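Kelico Home Trial: tidying a living room that doesn't exist

2023-04-02
By Folke Løken

My own living room needed picking up for most of February, and I spent a good part of the month watching a robot not pick up someone else's. The someone else doesn't exist either. Kelico Home Trial is a program that puts a two-armed machine in a made-up house and lets you find out how it does at the chores you were hoping to hand over. A year's license costs 590 dollars, which would buy quite a lot of cleaning from a person with ordinary hands.

You get a house, a robot, a list of chores and a tool for writing your own. You also get a choice of who does the thinking. You can drive the arms yourself with a pair of controllers, or turn things over to the built-in planner and sit back with a coffee. I did both. I recommend the coffee.

Installing it took 40 minutes on a decent desktop, and then another evening because the controllers wouldn't pair until I'd unplugged my printer. Support answered the next morning with the printer advice already typed out, so I assume I'm in good company.

The living room is the best part of the house. It has a pale blue sofa, a glass-topped coffee table and a fireplace far grander than anything the rest of the furniture deserves, and there's a lawn outside the glass door that made me want to go out and sit on it. Sunlight lands on the floorboards and shines the way it should. Whoever built this has looked at a floor for a long time. I wish the same person had been put in charge of the fingers.

Small things in a cup are where I lost most of my first week. The chore sounds like nothing. There's stuff in the cup, please deal with it. My three-year-old nephew can do it, and will do it when you'd rather he didn't.

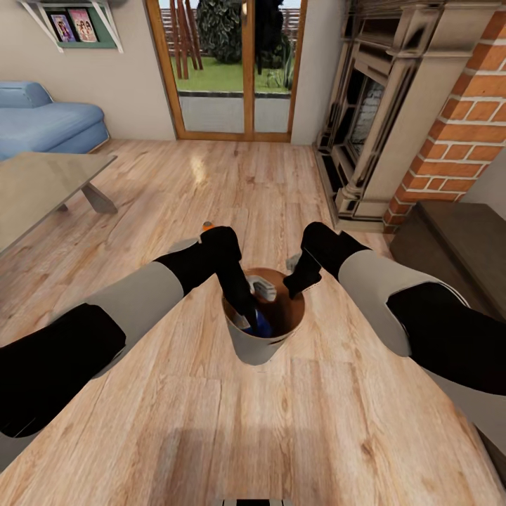 Two grippers, one cup. Kelico Home Trial, living room.

Driving it by hand, I kept finding that the two arms wanted to stand in the same place. A gripper is a bulky thing to push into a cup, and once it's in there you can't see much of what it's doing. You can move the view, but then you've stopped paying attention to the other arm, and the other arm has opinions. I got better with practice. I never got to where I'd have let it near a cup I liked.

The planner is steadier than I am and a good deal slower. It lines up, thinks, lines up again and goes in. With one solid object and some space on each side it's very good, and I'd trust it with a shoe. Give it two things leaning on each other and it goes after whichever it noticed first, then acts surprised when the second one moves. On my best day it finished a cup chore in about 10 minutes. I've had kitchen drawers sorted in less, by people who were also on the phone.

Then there's the floor. Picking things up off the floor is the chore everyone names when you ask what they want a robot for, and I set up as many of these as I could stand.
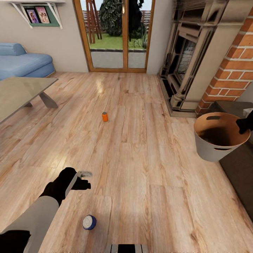
Reaching down is easy enough for it. Anything standing up with clear floor on all sides gets grabbed and carried off without fuss, and the first time the planner did that I said "well done" out loud to a computer. Flat things are another story. The fingers need an edge to get under, and a lid lying on a floor doesn't offer much of one. The planner's answer is to push the thing along and hope. Sometimes it fetches up against a table leg, which helps. Sometimes you're just watching a machine mop the room with a lid.

The basket end of the job goes better than I expected. It understands a rim, it understands letting go, and it misses less than I do with socks.

I ran the same chores in Ballby, the cheaper rival from Söderlund, to be fair to everybody. Ballby is quicker to set up and its planner is bolder, but its objects seem to be made of glue. Everything gets picked up at the first try, and you come away thinking the housework problem has been solved. Kelico's things slip and roll and fall over. I'd pay the extra for that alone, although it's an odd sort of feature to put on a box.

The chore editor is clumsy. Undo goes back one step and then loses interest. The manual was plainly written for an older version, and twice sent me to a menu called Tullano that I never did find.

So can a machine tidy your living room yet? If you own one sturdy object and keep it upright in the middle of the floor, yes. If you live like the rest of us, you've got a while. Buy this if you build robots, or teach people who do, or if you're about to spend real money on a real arm and would like to be talked out of it first. I'm giving it a 6 and renewing my license, and I did pick up my living room in the end – by hand, in one go, with the radio on.

Contact the editor | Copyright 2023 Folke Løken | Back to top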